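Komgate enseña a sus robots a mano, y el método aún tiene que convencer

La empresa Komgate presentó en febrero un programa para que sus brazos robóticos aprendan tareas domésticas a partir de demostraciones humanas. La idea es sencilla de contar: una persona sujeta una pinza con cámara, hace la tarea como la haría el robot y el sistema guarda el recorrido. Después, un modelo intenta reproducirlo en una máquina que no estaba allí.

El proyecto se llama Hernivo y cuenta, según la compañía, con 2,000 demostraciones grabadas. La cifra luce bien en una nota de prensa, pero dice poco por sí sola. Komgate no ha explicado cuántas se descartaron ni cuántas repiten la misma tarea con el mismo objeto en el mismo sitio.

La responsable de la recogida de datos, Despina Liapis, defiende que grabar con la pinza en la mano es más rápido que teleoperar un brazo completo. «Con el mando a distancia, una persona nueva tarda una mañana en dejar de chocar con la mesa. Con la pinza empieza a grabar a los pocos minutos», afirma. También admite que la facilidad tiene un precio: la mano corrige sin darse cuenta, gira la muñeca en ángulos que el brazo no alcanza y se detiene cuando algo no encaja. Parte de esas correcciones no se puede trasladar al robot.

Entre los ejercicios de Hernivo figuran los recipientes pequeños con tapa. Son objetos corrientes y bastante ingratos para dos dedos rígidos, que deben encontrar un borde estrecho, acompañar el giro y no arrastrar el conjunto por la mesa. El equipo pide a quien graba que empiece con la pinza abierta y lejos del objeto, para que el modelo aprenda también la aproximación.

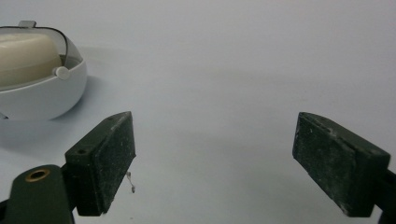 Una mesa blanca no es una casa

El recipiente blanco con tapa translúcida, solo sobre una superficie igual de blanca, resume bien las dudas que despierta el programa. No hay más objetos que esquivar y el fondo es casi uniforme. Un cuarto de baño ofrece justo lo contrario, con espejos, azulejos mojados y frascos apretados en una repisa. Si las demostraciones se parecen demasiado entre sí, el robot puede aprender la mesa antes que la tarea.

Liapis responde que las superficies despejadas corresponden a la primera fase y que la segunda se grabará en viviendas. No ha dado fecha. Tampoco ha precisado si los dedos de la pinza de mano y los del brazo comparten desgaste y agarre, un detalle menor en apariencia que suele aflorar cuando se compara lo grabado con lo ejecutado.

Grunden, el laboratorio que trabaja con Komgate en la evaluación, hizo una prueba interna con 6 objetos y 50 intentos por objeto. Los resultados desglosados no se han publicado. La compañía habla de «avances consistentes», una expresión que sirve lo mismo para un sistema que acierta casi siempre que para otro que ha dejado de fallar siempre.

Más concreta es la postura de Sfakianakis, distribuidor de equipos de automatización que estudió incorporar el sistema a su catálogo. Por ahora lo ha dejado en espera y pide 2 cosas: una demostración con objetos que no aparezcan en los datos y un registro completo de los fallos – incluidos los intentos en los que tuvo que intervenir un operador.

Komgate asegura que entregará ambas cuando termine la fase actual. Mientras tanto, sigue buscando personas para grabar con la pinza en turnos de mañana, sin experiencia previa en robótica.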